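# Unit 6 handout: Two-arm tabletop tasks

Bring this to every lab session in the unit. It replaces the sheet posted in August, which had the old grading split and the wrong room for the Owusu bench.

## What you will do

Each team programs and records one short task on the two-arm station. The task has to use both arms and has to finish with the objects in a stated arrangement. Spelling a word in the block tray is the default. Teams that want a different task need it approved before their first station slot.

Pick a short word. Four letters fill the tray well and leave enough moves to be interesting. Words with a repeated letter are allowed, and they raise a question you should settle early: if two blocks carry the same letter, does your program care which one goes where? Either answer is fine. Write it in your task sheet so the graders know what counts as correct.

## Terms used in this unit

**Workspace.** The part of the table an arm can reach with the gripper still pointed in a usable direction. It is smaller than the part the arm can touch.

**Shared zone.** The overlap of the two workspaces. The tray goes here. Only one arm should be moving inside it unless your plan says otherwise.

**Approach pose.** Where the gripper stops before it closes in on an object. Fingers are open and lined up with the faces they will press on.

**Retreat pose.** Where the gripper goes after letting go. Move straight back from the block first, then anywhere you like. Sideways motion right after release is the most common way to knock over a neighbor.

**Hold.** One arm keeps an object still while the other works on it.

## Planning the placement

Start from the finished word and work backward. For each block, write down which arm places it, which faces the fingers press, and where the other arm is at that moment. The end blocks are easy to reach from the side. Inner blocks are harder, as the fingers need space between letters that are already there.

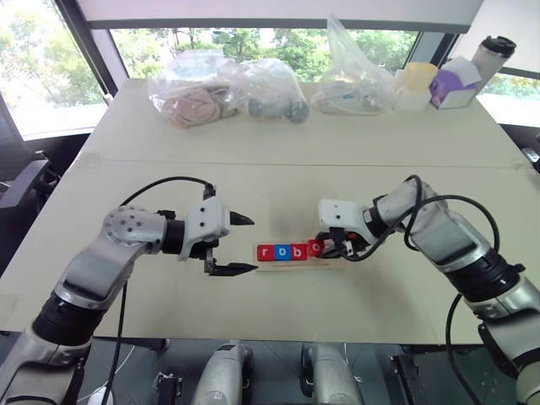
The order of placement matters more than speed. If you fill the two ends first, the middle blocks have to come down from above with very little clearance. Filling from one end to the other keeps an open side for the gripper every time. Some teams give one arm all the placing and use the second only to steady the tray. That meets the two-arm rule, provided the steadying arm makes contact and your log shows it.

Check letter orientation at the pick, before the block reaches the tray. A block that arrives upside down costs you a regrasp, and a regrasp in the shared zone is slow.

Keep bags, cups and boxes along the far edge or off the table. They must not be inside either workspace when the arms are enabled.

## Station rules

- Clear the shared zone before you enable the arms.
- One person stays at the stop button and does nothing else.
- Look at the cables after each homing move. If one has caught on a joint, stop and free it by hand with the arms disabled.
- Start at the slow speed setting. Change it only after 3 clean runs in a row.
- Do not retighten the table clamps yourself. Tell the lab desk.

## Logging

Save every run in the Eltine folder for your team, including the failed ones. The log viewer is Tilex; the quick guide is on the Wultico course page under Unit 6. Tilex opens the newest file by default, so check the run number before you start marking events. Run 2959 is the reference run. Open it once and look at how the grasp and release events are labeled, then label yours the same way.

## What to hand in

1. Task sheet, one page, with the final word, the block order and the arm used for each block.
2. Logs for 2 successful runs and at least one failed run.
3. A paragraph on the failed run: what went wrong, at which step, and what you changed.

The unit is worth 17 points: 5 for the task sheet, 8 for the runs, 4 for the paragraph. A run counts as successful if all blocks are in the tray, readable in order, and both grippers are open and clear at the end.

Extra station time opens on Saturday at 10 a.m. Sign up at the lab desk.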